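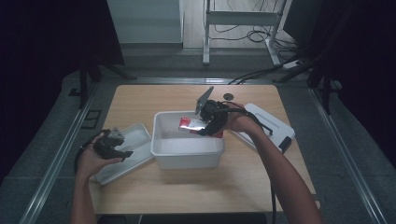 Every February I get the urge to sort out the medicine drawer, and every February I find a reason to do the closet instead. This year I ran out of closet. The drawer had reached the point where you had to hold everything down with one hand to get it shut, and I'd bought the same cough drops three times over without knowing it.

So I finally spent some money on it. I looked at a fancy Cernora cabinet first (1,999 for a thing with doors!) and closed that page pretty quickly. In the end I ordered 2 plain Ovico boxes for 595, lids and all, and they've been sitting in my hallway for about 2 weeks while I worked up the courage. My sister-in-law swears by the Imix ones with the little dividers, but I know myself – I would put the dividers in a safe place and never see them again.

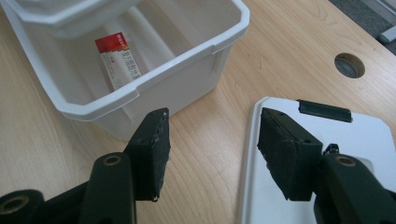
Medicine is such an awkward thing to store, all those different shapes and leaflets that never fold back the way they came. I've decided that anything in a carton goes in upright, the way you'd shelve a book. The white box with the red band has Chinese printed down its face, and standing on its end in the bin it leans back against the wall quite happily, with the writing where I can see it. Pouches are harder. They slump, so I may give them a bin of their own.

I'm leaving the lids off until I've checked all the dates, and anything expired will go in a bag for the pharmacy. Then it's labels, once I find the label maker, and after that I suppose I'll have to look at what's under the bathroom sink.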